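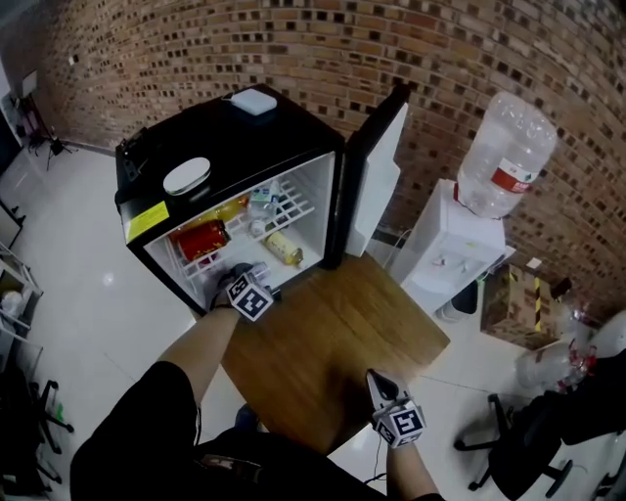
*Mini fridge, door open, red can on its side. The water dispenser is right next to it.*

December 2023 and I'm finally writing the fridge post. Quick one, I have a bus in a bit and my tea is going cold.

So the Podex room has a mini fridge. Those of you who rent there know this already. The rest of you have been hearing me go on about it since November. I paid $64 for it from a guy over in Redgate, carried it up the stairs with Dinesh Pant (never again, my back) and within a week it was full of stuff no one would own up to. Half a sandwich. A jar with one olive. Something in foil that I did not open.

Anyway, I've taken over. Self-appointed. Rules are short because the fridge is short.

**Cans go on their sides.** I know they roll. They roll less once you have a couple in there, and if the shelf is a bit tight for height you'll be glad. Stand them up and you get that thing where you pull one out and knock the carton behind it, and then there's milk in the door seal. Ask me how I spent a whole lunch break. Toothbrush and baking soda, if you're wondering. Works fine on the seal, also gets the sticky ring off the shelf wire.

**Small cartons at the back.** They don't mind the cold and they stay upright there. We did have one freeze at the back wall at the old place, but that fridge was possessed. If yours freezes things turn the dial down a notch and wait a day before you touch it again. I never wait the day. Then it's too warm and I turn it back and so on forever.

**Little water bottles at the bottom.** You reach in low and grab one. I went back and forth on this! Ritu Negi wanted them up on the shelf where you can see them, and fair enough, but then where does the juice go, and the juice is hers, so.

I'd also like people to stop standing there with the door open while they decide. Mini fridges are bad at this. All the cold falls out on your shoes and the poor thing hums for half an hour after. Decide first, then open

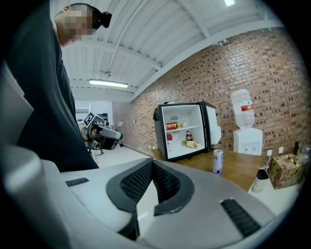

and if you're restocking, line everything up on the table beforehand and do it in one go. Takes a minute. Wipe the shelf while it's bare, then back row, then front row, shut the door. I used to do it one bottle at a time between phone calls and the door was open practically all afternoon – no wonder the chocolate went white.

Oh, the table. I keep getting asked. Wood top, black hairpin legs, against the brick. I like it there. The warm wood and the red brick make a cheap black fridge look like somebody planned it. The legs were a Mishra set, screwed on by me, one of them twice, because I'd put it on facing the wrong way and only noticed once it was standing. Check yours before you flip the thing over. It's a heavy flip.

The outlet is low on the wall, so do think about where the cord goes before you load up the fridge. I've moved it full. Everything inside went over, and you can hear it go, one after the other, and there's nothing you can do but keep walking.

The top of the fridge is the other problem. It's flat, it's at a handy height, so it turns into a shelf. Lids, clips, gadgets, somebody's receipts. I clear it and it comes right back. I've sort of made peace with one or two small things living up there as long as they're not food and not wet. No plants please, Stanisława. I love the plants. Water drips down the back.

Dispenser next to the fridge is my favorite decision of the year by the way. All the drinks in one corner, one place to mop. Before that it was over by the door and people got in each others way all morning. We did have a small discussion about whether you even need bottled water in the fridge when there's a big jug right there, and the answer is yes if you're running out to a meeting and no if you're sitting at your desk. Get a glass. Wash the glass.

Empties go out the same day you finish them. Crush them first, they take up so much less room in the bag. Caps off if they won't flatten. Recycling is down the hall, left, past the Elen office, and I will keep repeating it.

What else. Snacks – packets stay on the table, not in the fridge. Most of them don't need it and they slide down behind everything and you find them in spring. The exception is anything with chocolate on it in summer. Bottles with dark or colored plastic I turn label out so you can tell what's what. Also write your name on it. I got a pack of freezer tape from the dollar store, the roll hangs by the coats.

Defrosting I'll do in a seperate post when I've done it. It needs doing.

OK bus. Tell me how you do yours, especially if the shelf in yours comes out easier than mine.

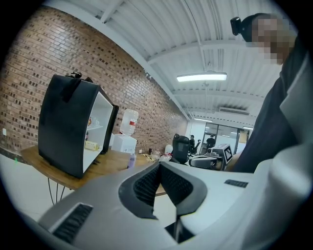 **Savita Bajpai** wrote: We have the same trouble with cans rolling! I put a folded dish towel under them and they stay where they are now. It soaks up the drips too, and then it just goes in the wash with everything else. How often are you wiping the seal? Mine goes gray so fast.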